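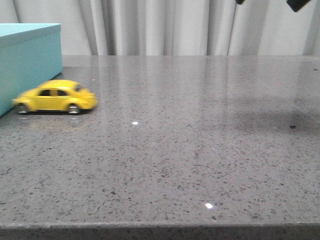
29 November 2021
Moving-object work, Altwood bench
Written up by Mahsa, with corrections from Babak

Aim for today: find out whether the blur filter is throwing away the part of each recording we most need. Negin raised this after reading through the rejected frames from the last batch. The filter scores sharpness over the whole image and drops anything under a set value. That was fine when everything on the counter stood still. With the toy car being moved, the frames with the most motion in them score lowest and go first, so the policy learns from a car that is parked, then parked somewhere else.

Setup as before. Yellow car, turquoise box at the left, grey stone counter, curtain behind. Fixed camera and wrist camera both recording. Exposure left alone on purpose, so that the blur is comparable with the older recordings. Siamak wanted to shorten it and be done. I would still like to know what the filter does first, as we have a lot of old data shot at the longer exposure and can't redo it all.

Method

Took 1000 frames from the fixed camera, spread over the session. Ran the old filter and kept a list of what it rejected. It threw out 253. Then ran Nelly's version, which scores sharpness in tiles and only rejects a frame if the background tiles are soft as well. The idea is that a moving car smears its own outline and leaves the counter and curtain alone, whereas a knocked camera or a focus fault softens everything.

The new version rejected 40. I went through those by eye and agree with nearly all of them. The ones I'd argue about have the arm close to the lens side and covering a good part of the background, so there are few tiles left to judge by. Babak suggests masking the arm from the joint positions before scoring. Worth doing, though not this week.

One thing to watch: the counter is speckled and polished. The speckle gives plenty of fine texture, so the background tiles score well when the camera is steady. On a plain surface the same threshold would probably be too strict. Hondholm has a plain white bench and we should not send them our number without saying so.

The glints in the stone also upset the tile score a bit. A single bright point in an otherwise soft tile pushes it over the line. Clipping the top of the gradient values before averaging sorted this out and changed nothing else that I could find.

Wrist camera

Different problem. The gripper is in view all the time and close enough that its outer edges are soft even when nothing moves. The old filter treats this as blur. Nelly's version does too, unless the finger tiles are left out. Made a fixed mask for the closed position and will need a second for open, or else one that follows the finger width.

The slab joint is useful as a check. It is a thin straight dark line on the grey, and if it stays sharp then the camera was steady. Tried measuring its width across the line and using that alone as the score. Works well while the joint is in view and is no use at all otherwise, so it stays as a check and doesn't go in the filter.
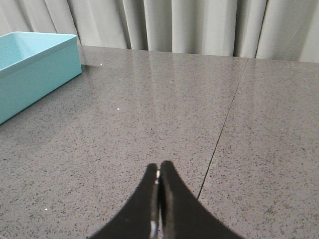
To do

Siamak: retrain the Utine policy on the frames kept by the new filter, same seed, same number of steps. Compare with the old one before anybody changes the exposure.

Nelly: finger mask that follows the gripper width. Put the clipping change in the shared branch.

Babak: arm mask for the fixed camera. Check that the joint log and the frames share a clock — they were 2 frames apart when I last looked, and I never found out why.

Mahsa: rerun the March recordings through the new filter, keep the old reject lists alongside. Send Hondholm the code and the note on plain surfaces.

Negin asks for the reject reason to be stored with each frame from now on. Agreed, will add it to the log format tomorrow morning.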